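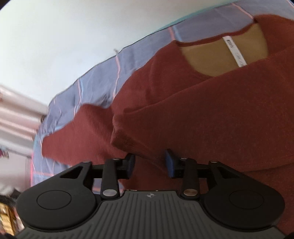

Rostrotes Strickteil auf kariertem Stoff

Predigtarchiv nach Bibelstellen erschließen

Die Anleitung beschreibt den Aufbau eines Stellenregisters für ein bestehendes Predigtarchiv. Vorausgesetzt werden eine Tabellenkalkulation und ein Ordner mit den Predigttexten als PDF. Grundlage ist der Bestand der Gemeinde Nerley mit 2.234 Dateien, verwaltet in der Ablage Tatus. Kleinere Bestände lassen sich auf demselben Weg bearbeiten.

1. Dateien benennen

Jede Datei erhält einen Namen aus Jahr, Monat und laufender Nummer, getrennt durch Bindestriche. Umlaute und Leerzeichen vermeiden. Der Predigttitel gehört nicht in den Dateinamen, er steht später in der Tabelle.

2. Tabelle anlegen

Benötigt werden sieben Spalten: Dateiname, Titel, Buch, Kapitel, Vers von, Vers bis, Kirchenjahr. Kapitel und Verse als Zahl formatieren. Bei Textformatierung sortiert das Programm Kapitel 10 vor Kapitel 2. Ist nur ein einzelner Vers angegeben, wird er in beide Versspalten eingetragen.

3. Abkürzungen festlegen

Vor der ersten Eingabe ein Abkürzungsverzeichnis wählen und beibehalten. In Nerley gelten die Loccumer Richtlinien, also 1 Kor, Joh, Apg. Ältere Manuskripte verwenden häufig »1. Mose« statt »Gen«. Solche Angaben beim Erfassen umsetzen und die ursprüngliche Form nicht mitführen. Für die Sortierung nach biblischer Reihenfolge wird ein zweites Tabellenblatt mit Buchkürzel und Ordnungszahl angelegt und per SVERWEIS eingebunden.

4. Mehrfachstellen erfassen

Behandelt eine Predigt mehrere Texte, bekommt jede Stelle eine eigene Zeile mit demselben Dateinamen. Reine Erwähnungen werden nicht aufgenommen. Mehr als fünf Zeilen je Predigt deuten meist darauf hin, dass zu fein erfasst wurde.
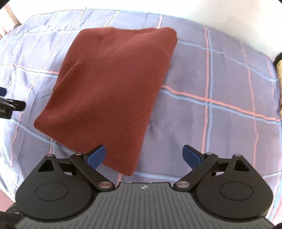 Die Spalte Kirchenjahr wird über eine bedingte Formatierung eingefärbt: Violett für Advent und Passionszeit, Weiß für die Christusfeste, Rot für Pfingsten und Reformation, Grün für die übrige Zeit. Zeilen mit ungeklärter Zuordnung brauchen eine Farbe außerhalb dieser Reihe. Ein Rostrot wie bei dem gefalteten Tuch auf der Karodecke liegt für diesen Zweck zu nahe am liturgischen Rot; Grau ist vorzuziehen. Die Farben dienen nur der Anzeige, gefiltert wird immer nach dem Texteintrag.

5. Prüfen und exportieren

Nach jeweils 500 Zeilen die Dateinamen mit dem Ordnerinhalt abgleichen. Fehlende Einträge lassen sich mit ZÄHLENWENN ermitteln. Anschließend die Tabelle als CSV speichern, Zeichensatz UTF-8, Trennzeichen Semikolon. Tatus liest die Datei unter Verwaltung, Register, Import ein. Die erste Zeile als Kopfzeile markieren, sonst erscheint »Buch« als eigener Registereintrag.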